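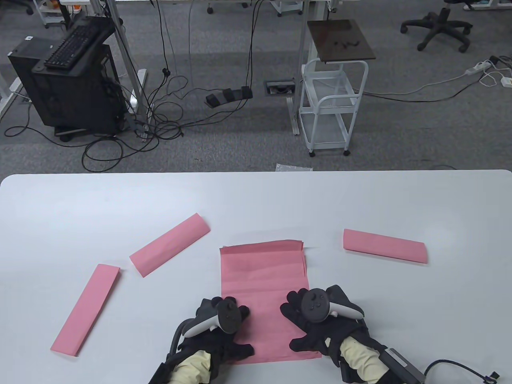
Pisura 项目简讯:折纸条的示范录到哪一步了

2020年4月28日

截至上周收工,折纸条这一项入库的示范是1,637条。数字指的是通过复核、已经写进训练清单的条目,录了又删掉的不算,还在排队等复核的也不算。上一期简讯登的数字把待复核的一起算了进去,两期放在一起看会觉得进度慢下来,其实是口径改了。以后都按现在这个口径报。

先给刚加进邮件列表的人说一下任务本身。操作员面前是一张白桌子,桌上放一叠粉色薄纸。要做的事是把纸折成窄长的扁条,放到旁边,再折下一条。双手都戴动作捕捉手套,手背上各固定一只手柄,手柄给出手在空间里的位置和朝向,手套给出手指的弯曲。头部另有一路相机,视角和操作员低头看桌子时差不多。几路数据按同一个时钟对齐之后才算一条完整的示范。

选纸条是去年冬天定下来的。当时候选的还有叠毛巾和装信封。毛巾太厚,手指动作粗一点也能叠成,录出来的数据对手指那部分帮助有限。信封的问题是封口,胶一沾上手套就要停下来擦。薄纸便宜,软,折痕留得住,折坏了换一张就行,手指用力大一点小一点,纸上马上有反应。缺点也有,后面会讲。

录制流程

一条示范从双手平放在纸上开始。这个起始姿势写在操作单第一行,经常有人嫌它多余,想直接上手就折。请不要省。对齐程序要靠开头这一小段静止来找零点,少了它,手柄和手套之间会差出一个固定的偏移,折到后面手指看起来就像捏在纸的外面。早期有一批数据就是这么废掉的,Traian Pop 花了两个星期想用程序把偏移补回来,补出来的结果时好时坏,最后还是整批撤下。

起始之后的动作不做硬性规定。从纸的哪一边开始折,先对齐还是先压痕,用拇指压还是用指侧压,都由操作员自己决定。我们只要求三件事:动作连贯,中间不停下来跟旁人说话;纸始终在桌面上方相机看得到的范围里;折好的纸条放下以后手要离开,再进入下一步。

放下纸条的位置也不规定。最初的操作单上画了格子,要求纸条按顺序码齐,试录之后发现操作员的注意力都花在对格子上,折的动作反而变得很赶。格子取消以后,纸条在桌上斜着放、横着放都有,模型要学的本来也包括在这种桌面上找到下一张纸。

每次录制时段里安排5条连续示范,然后休息。休息时手套不必摘,手柄的绑带请松开一格。绑带勒久了手腕会不自觉地往外翻,看录像时很难发现,看轨迹就明显。休息回来重新系好,重新做一次标定,再接着录。标定不过就不要录,去找当班的人,别反复试。反复试会在系统里留下一串空条目,晚上导数据的时候要一条条清。

关于换人。现在排班表上一张桌子固定4个人轮。有人问能不能让折得最好的人多录一些。暂时不行。手的大小、用力的习惯、左右手分工,每个人都不一样,清单里某个人的比例太高,训练出来的动作就带着这个人的毛病。二月那次试训就有这个现象,模型每折完一条都要用右手小指在纸边上蹭一下,查回去是同一个人的习惯动作,他的示范占了当时清单的大头。

复核和丢弃

复核每天做一次,由没有参加当天录制的人来做。复核的人先看头部那一路画面,再看手部轨迹,最后抽查时间对齐。复核表改过几次,目前这一版里会导致丢弃的情况写在下面,录制的人也应该知道。

纸被撕破之后继续折的,丢弃。撕破以后停下来、换纸、重新开始的,前半段单独存为失败示范,后半段如果完整就正常入库。

手柄短时失去跟踪的,看长度。很短的一段可以插值,标记以后保留。如果正好发生在压痕的时候,不论长短都丢弃,这一步插出来的轨迹没有用。

手套上某个手指的读数卡住不动的,丢弃,并且在设备登记本上写一笔。只在复核表上写是不够的,管设备的人不看复核表。

线缆扫到纸的,一般保留。纸被带跑了、操作员又把它拿回来,这种情况我们希望有一些在清单里。但如果操作员用手肘或者前臂去压线,动作就变形了,丢弃。

折得不齐不算丢弃的理由。这一点说过几次,还是有复核的人会把歪的纸条打回去。我们收的是操作过程,纸条边上差一点没有关系。折得特别歪的,在备注里写个“歪”字就可以,挑数据的时候会用到这个标记。

夹爪那一部分

手套之外,同一个任务也用手持夹爪在录。夹爪握在操作员手里,相机装在夹爪上,画面跟着夹爪走。夹爪的数据和手套的数据分开存,分开训练,到评估的时候再放在一起比。它比手套省事的地方是穿戴快,拿起来就能录。麻烦在于纸薄,夹爪要从一叠纸里只夹起一张,大部分人练习以后仍然会夹起两三张。现在的做法是允许用空着的手先把纸角拨开,这个动作单独打标签。

夹爪的录制时段里有一条容易忘:开头和结尾,拿起和放下夹爪的那几秒也在录制里,导出时由程序裁掉。裁剪依据是夹爪的开合信号,所以拿起以后请先完整地开合一次,放下之前再开合一次。没有这两次开合,程序找不到边界,只能人工裁。上个月人工裁剪占掉的时间比复核还多。

裁剪由 Plakgate 完成,就是我们内部那套整理数据的脚本,新版已经放到共享目录里。旧版遇到夹爪长时间不动会误判为结束,新版改过了。还在自己电脑上跑旧版的请换掉,两版裁出来的长度对不上,合并的时候会报错,报错信息又写得很含糊,已经有不止一个人被它耽误了半天。

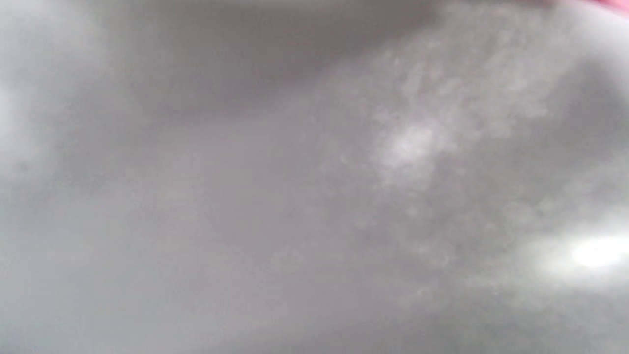
Lacey Blackburn 看完上一期简讯后来信提出,夹爪和手套既然录的是同一件事,分开存只会让后面的人多做一遍工作。她的意见是从现在起就用同一套标签,哪怕有些标签在另一种设备上永远用不到;另外她认为失败示范留得太少,复核表把太多东西归进了丢弃,等到模型真的在桌上把纸弄皱了,清单里找不到一条教它怎么收拾的。

这两点分开回答。

标签统一这件事同意,准备从下一批开始做。现有的两套标签有一部分本来就重合,比如“取纸”“对边”“压痕”“放下”,名字一样,边界的定义不一样。手套这边“取纸”从手指碰到纸算起,夹爪那边从夹爪合上算起。统一以后都从接触算起,夹爪的接触时刻没有传感器,只能看画面标。标注的工作量会增加一些,负责标注的几位已经看过样例,觉得可以接受。旧数据不回头改,清单里会加一列写明用的是哪一版标签,读数据的时候请先看那一列。

失败示范留得少,这个说法也对。原因一半在复核表,一半在录制。操作员知道自己折坏了,第一反应是停手,抬头看当班的人,于是录下来的是一段什么也没做的画面。这种条目确实没法用。能用的失败示范是折坏以后接着处理的:把纸展开重新折,或者把皱的一角抚平再往下走,或者干脆把它推到一边换下一张。从这周起操作单上加了一句,折坏了不要停,按自己平常在家会做的那样处理完再结束。复核表相应地改了撕破那一条,撕口很小、操作员继续折到底的,改为保留并标记。上面写的丢弃规则是到这期为止的旧规则,下周一起按新的来。

有没有必要专门去录失败,还没有定。Traian Pop 倾向于不要专门录,他试着故意折坏过一些,回看的时候自己都能看出来是装的,手在出错之前就先慢下来了。模型大概也能学到这个。另一种办法是在纸上做手脚,比如事先把纸揉一下,或者在一叠里混进几张大小不同的,操作员不知道哪一张有问题,出错就是真的出错。这个办法要多准备材料,好处是不用演。六月之前会安排一次小规模的试录,看看两种办法的条目放进去以后评估有没有差别。

试录用的纸仍然是粉色那一种。有人建议趁这个机会换成几种颜色,理由是模型可能只认得粉色。这个担心有道理,但是颜色和失败处理放在同一次试录里,最后分不清是哪一样起的作用。颜色放到后面单独做。采购那边已经问过,同样厚薄的纸有蓝的和黄的,白的也有,白纸放在白桌子上,边缘在相机里看不清,这个要等灯换了以后再说。 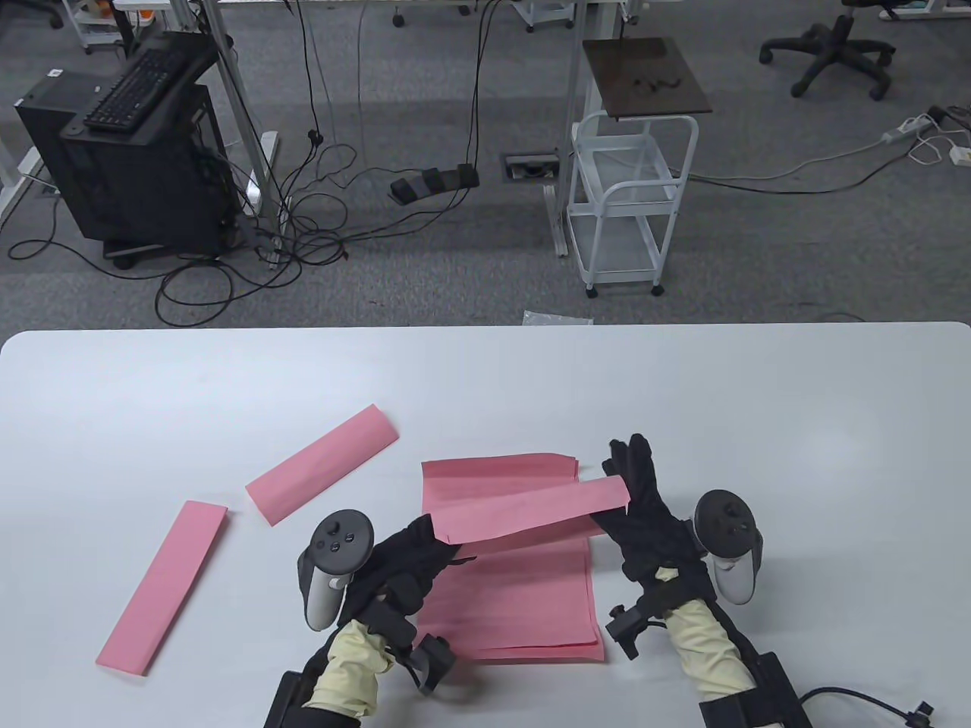 灯的问题顺便说一下进展。桌面上方的灯有一盏偏亮,手从下面经过时会在纸上投一道比较重的影子,压痕的位置有时候正好落在影子里。灯换下来要找物业,单子已经交了,还没有排到。换灯之前录的数据和换灯之后录的数据会在清单里分开标,不需要操作员做什么,当班的人在开班记录里填一下灯的状态就行,栏目已经加好了。

录制区的地面也请各位留意。线缆、插座、推车都在桌子后面那一块,走动的时候绕过去,不要跨。上周有人跨线的时候把其中一根带松了,接口没有完全脱开,信号断断续续,当天下午的条目全部要重新检查。以后换班从靠走道的一侧进出。

Vavuria 那边的对接

Vavuria 负责训练和评估,我们负责录制和整理,这个分工没有变。上个月交过去的一批,他们反馈了几处问题,简单列在这里。

一是时间戳。有一天的数据里手套那一路比相机慢了一点,每条都慢同样多。查下来是采集电脑重启以后时钟没有重新同步。现在开班检查里加了同步这一步,检查的人要把结果截图存下来。

二是描述文字。每条示范附带一句话,说明操作员在做什么。我们这边的写法很不统一,有写“折纸”的,有写“将粉色纸张纵向对折成条状”的,还有只写了日期的。Vavuria 希望写法可以多样,但是内容必须和动作对得上。没有纵向对折就不要写纵向对折。只写日期的那些已经退回来补。补写的时候请看着录像写,不要凭印象。

三是左右手。有一位操作员是左撇子,他的条目里左右手标签被人好心地对调了,大概是觉得标反了。没有标反。请不要改别人的手。

评估的结果还没有正式报告,口头讲的情况是:取纸这一步好了不少,对边还不行,压痕时好时坏。压痕不稳定可能和力的信息有关,手套只给手指弯曲,给不出压得多重。要不要在桌面下面加压力垫,Vavuria 正在算账。如果加,现有的桌子可以继续用,垫子铺在桌面上会改变纸的滑动,所以只能装在下面,这样量出来的是整张桌子受的力,够不够用也要试。

Sandu 的第二张桌子

Sandu 那边的房间已经腾出来,第二张桌子下个月装。设备清单和这边一致,手套是新的一批,尺码多了一个小号。手小的操作员一直在抱怨现在的手套指尖空一截,捏纸的时候要先把空的那截压扁才碰得到纸,轨迹上看手指弯得比实际多。小号到了以后,这几位优先安排到 Sandu 去录。之前他们录的数据不撤,在清单里注明手套尺码。

第二张桌子开始的前两周只录标定和练习,不入库。练习的条目存在单独的目录,目录名前面有练习两个字,不要拖进正式目录。这边开头那阵子就出过这种事,后来挑出来花了很大力气。

去 Sandu 的车程不短,排班时按整天排,不排半天。需要有人在那边值班,懂标定、能换绑带的优先,愿意去的跟 Traian Pop 说一声。交通按原来的办法报,票据贴在纸上,写清楚是哪天的班。

其他几件小事

手套内衬每天换洗,洗好的放在柜子上层,用过的放下层的袋子里。两层最近放混过。

折完的纸条不要扔,平整的收到盒子里,展开以后压平还能用来做练习。正式录制一律用新纸,旧折痕会影响手感,也会让模型看到本来不该有的线。

操作单更新到第七版,打印出来贴在每张桌子旁边的墙上。手里还有第五版的请作废,第六版没有发过。

复核排班表下周起缺一个人,原来的同事去写标注工具了。复核不需要会戴手套,需要能坐得住,第一次做会有人带着看一个下午。想试的人直接在排班表空格里填名字。

下一期简讯会登标签对照表,还有试录的安排。对复核规则有意见的,请在那之前写来,附上条目编号,光说“有一条不该丢”我们找不到是哪一条。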